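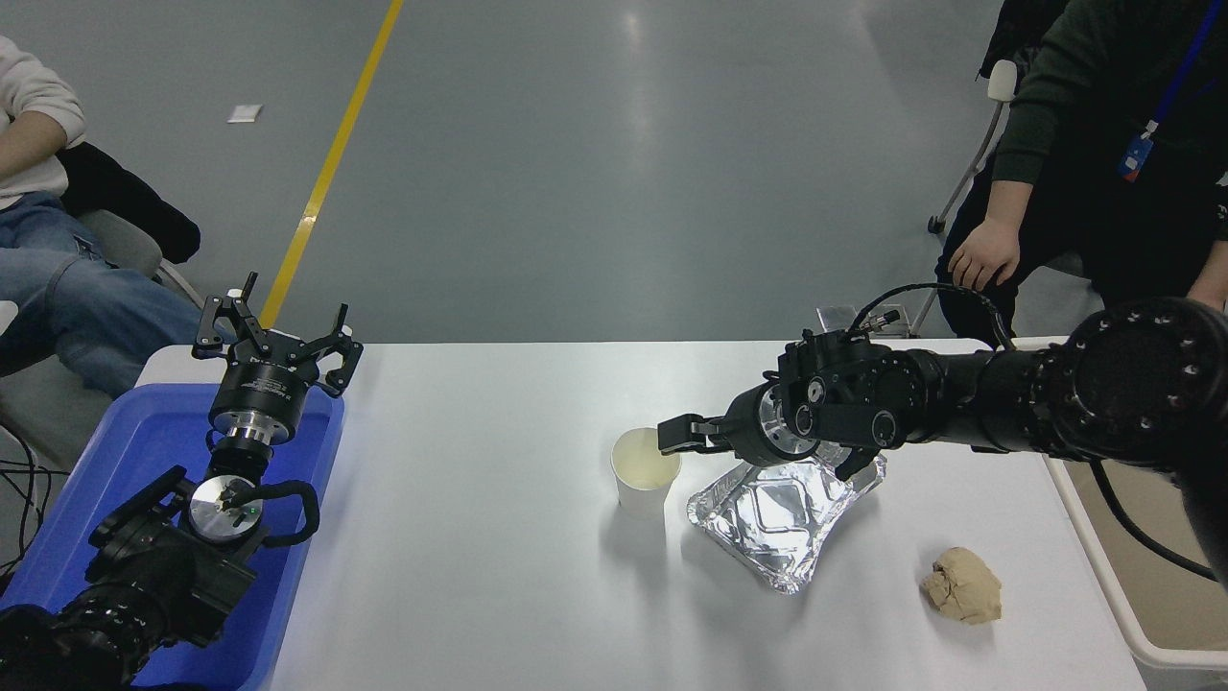 Report on a visit to the Marnlow test hall, November 27, 2022

Members of the Orkbridge handling group were received at Marnlow by Helju Kļaviņa, who leads the grippers section, and by Elias Boutros of the controls section. The purpose of the visit was to see how the hall compares grippers and arm controllers before recommending them to its partner firms, Zendora among them. The group is grateful to both hosts for a full day and for frank answers.

After a short introduction the party was taken to the sorting station. Two black arms work from opposite sides of a white table, with a blue bin at one end and an off-white bin at the other. The items in use were ordinary waste: a white cup, creased silver foil and a crumpled tan ball. Ms Kļaviņa explained that soft and thin items are chosen on purpose. A rigid block can be lifted by almost any gripper and says little about the differences between them.

The section is comparing 5 sets of fingers on the same pair of arms. Each set is given the same tasks in the same order, and every attempt is logged, including those stopped by the operator. The log held 1,719 attempts on the morning of our visit, of which 415 concerned foil. Foil remains the hardest material. Narrow fingers get under the edge but tend to tear it, while broader ones press it flat against the table. Cups cause less trouble when gripped at the rim, provided that the closing force is kept low.

Mr Boutros then spoke about the controllers. The older unit follows a set path and closes to a fixed width. The newer one, supplied by Pawłowska, adjusts the closing force during the grip. He considered it the better choice for mixed items but noted that it takes longer to set up after a change of fingers. Members asked whether one arm could hold an item while the other worked on it. This has been tried with cups only, and results will be circulated in March.

Cable routing was raised by several members. The hosts accepted that the present arrangement makes changing fingers slower than it should be, and a revised layout is being drawn up.

The afternoon was given to camera placement. A view from above the table shows the items well, but an arm reaching across can hide the very edge it is meant to grip. A wrist camera is under study.

Places on the next visit are limited to 9. Members wishing to attend should write to the group's office, stating which part of the hall they would most like to see.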